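工单主题:第二台机械臂的采购申请被退回,求助
分类:采购与预算 / 设备规划
优先级:中(提交人填的是“高”,系统自动降了一级)
状态:处理中
涉及供应商:Trirkoleck(机械臂)、Prornen(夹爪及配件)、Stitico(备件与维保)

问题描述

我们组提交的第二台机械臂采购申请,被预算系统退回了三次。退回理由每次都是同一句话:“请补充必要性说明。”第一次我补了半页,第二次补了两页,第三次附上了任务清单和排期表,系统回复的速度反而更快了,我怀疑附件根本没有打开。

现状是这样的:手上只有一台臂,白天做桌面抓取和摆放,晚上还要腾出来给另一个项目做标定。两个项目共用一个夹爪,换一次工装就得重新校一次零点。排期表上写的是“共用”,实际执行起来叫“谁先到谁用”。

希望解决的事情:
一、弄清楚“必要性说明”到底要写什么。
二、确认夹爪能不能单独采购,不跟整臂捆在一起。
三、如果今年批不下来,至少把明年的预算科目先占上。

已尝试的步骤

1. 重新提交。无效。
2. 换一个浏览器重新提交。无效,但是表单变好看了。
3. 把“机械臂”改成“自动化测试设备”。系统提示该科目本年度已冻结。
4. 改回“机械臂”。系统提示存在重复申请,要求先撤回前一份。前一份因为处于退回状态,不允许撤回。
5. 给采购支持邮箱写信。收到自动回复,建议提交工单。于是有了本工单。

处理记录

【采购支持,上午 9:40】
您好,工单已收到。重复申请的锁定已在后台解除,请不要再次点击“提交”,等我们这边更新科目后再操作。关于必要性说明,请写清楚现有设备的占用情况、无法替代的原因,以及不采购会有什么后果。请尽量使用具体数据,避免“严重影响进度”之类的表述。

【申请人,上午 10:15】
收到。“严重影响进度”已删除,原文里一共出现了四次,删完以后说明短了不少。

占用情况补充如下。桌面任务目前以厨房类物件为主:瓶子、水果、碗、滤盆、锅。每换一组物件就要重新摆台、重新跑一遍。台面是现成的,不需要采购;物件也是现成的,大部分走的是办公用品报销,当时财务问过我为什么办公需要草莓,这个问题已经在另一张工单里关闭了。
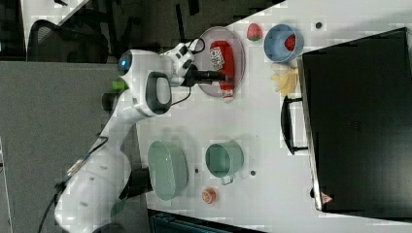 无法替代的原因:标定那边要求臂的位置在整个周期内不能动,桌面任务这边要求每天都动。这两个要求写在同一张排期表的相邻两行,看上去相处得很融洽。我们试过把标定全部挪到夜里,结果早上第一件事就是等零点校完,等校完了也差不多该吃午饭了。

不采购的后果:维持现状。如果需要更吓人的版本,我可以再写一份。

【采购支持,上午 11:05】
不需要更吓人的版本,谢谢。

科目已更新为“实验设备—机器人”。另外请问报价单是哪一家的?系统里看到的 Trirkoleck 报价只包含臂体,没有控制柜、夹爪和安装。按规定,总价需要包含“使设备达到可用状态的全部费用”,否则后续追加要另走流程。

【申请人,上午 11:30】
这一点我承认是我的问题。当初为了让总价好看,只放了臂体。Trirkoleck 的报价单排版也很体贴,控制柜写在第二页的脚注里,字号比页码还小。

完整清单重新整理如下:
臂体:Trirkoleck,同现有型号,便于共用程序和备件。
控制柜:Trirkoleck,脚注那个。
夹爪:Prornen,两指式。配件中的转接法兰另计,单价 3,760 元,单看法兰的外形很难猜到这个数字。
线缆与固定件:现有那台臂的线是自己拉的,能用,但每次有人来参观我都会站到线前面。第二台希望走正规线槽。
安装调试:Trirkoleck 报了两天的工时,差旅另算。
维保:Stitico,首年。

【采购支持,下午 2:10】
关于夹爪单独采购:可以,但不建议。夹爪单独走属于“配件”,臂体属于“设备”,两边的审批人不同、付款节点不同、到货时间也不同。去年有部门这么操作,夹爪比臂早到了一个季度,验收单上“是否已通电测试”那一栏一直空着,质保期倒是按时开始了。

如果合并采购,请让 Trirkoleck 出一份包含第三方配件的总报价,或者由集成商统一报价。

【申请人,下午 2:45】
已询问 Trirkoleck。对方表示可以代采 Prornen 的夹爪,需加收管理费,具体比例“视项目情况而定”。我回信问本项目是什么情况,对方说要先看到采购订单才能判断。我这边要先有报价才能出采购订单。目前双方都很有礼貌。

集成商那边也问了,Yin 可以统一报价,前提是由他们做现场勘查。勘查表上要填台面尺寸、承重、供电、地面材质和“周边人员流动情况”。最后一项我写的是“取决于几点开饭”,被退回来重填了。

【采购支持,下午 3:20】
建议走 Yin。他们在供应商名录里,资质未过期,可以省掉准入环节。勘查表请认真填写。

【申请人,下午 4:05】
已认真填写。顺便确认一件事:台面能不能继续用现在这张?Yin 的销售推荐了一款专用工作台,价格让我把邮件看了两遍,确认不是把臂体又报了一次。现有台面上有几个小圆孔,我个人认为够用。

【采购支持,下午 4:30】
台面是否沿用由使用部门自行判断,采购不干涉。但如果沿用,请在清单中注明“利旧”,否则审计会问为什么只买了臂没买桌子。

【申请人,次日上午】
已注明“利旧”。同时把办公椅也写了“利旧”,以防万一。

Yin 的报价已收到,含臂体、控制柜、夹爪、法兰、线缆、安装及首年维保,交期约 3 个月。比我自己拼起来的总价略高,高出来的部分大致等于我这段时间写邮件的工时,所以没有再砍。维保条款里写明由 Stitico 执行,备件清单作为附件。

有一处想请支持确认:报价有效期到八月底,而预算评审的窗口也在八月。如果评审拖到月底之后,是否需要重新询价?

【采购支持,次日下午】
需要。建议现在就请 Yin 出具延期函,把有效期顺延。若今年额度不足,可在申请中勾选“同意转入下一年度”,系统会保留科目,不用重新立项。这个选项在表单最下方,需要先展开“其他”,再展开“其他说明”。

【申请人,次日下午】
找到了。我一直以为“其他说明”是装饰。

已勾选,延期函已向 Yin 索取,必要性说明更新到第四版,全文没有出现“严重”二字。申请已重新提交,系统显示“审核中”,这是我第一次在这个页面上看到黄色。

【采购支持,次日下午】
申请已进入评审队列。本工单暂不关闭,待延期函上传后再行处理。请勿重复提交。

【申请人,次日傍晚】
延期函已上传,格式为 PDF。系统要求同时上传一份 Word 版,正在向 Yin 索取。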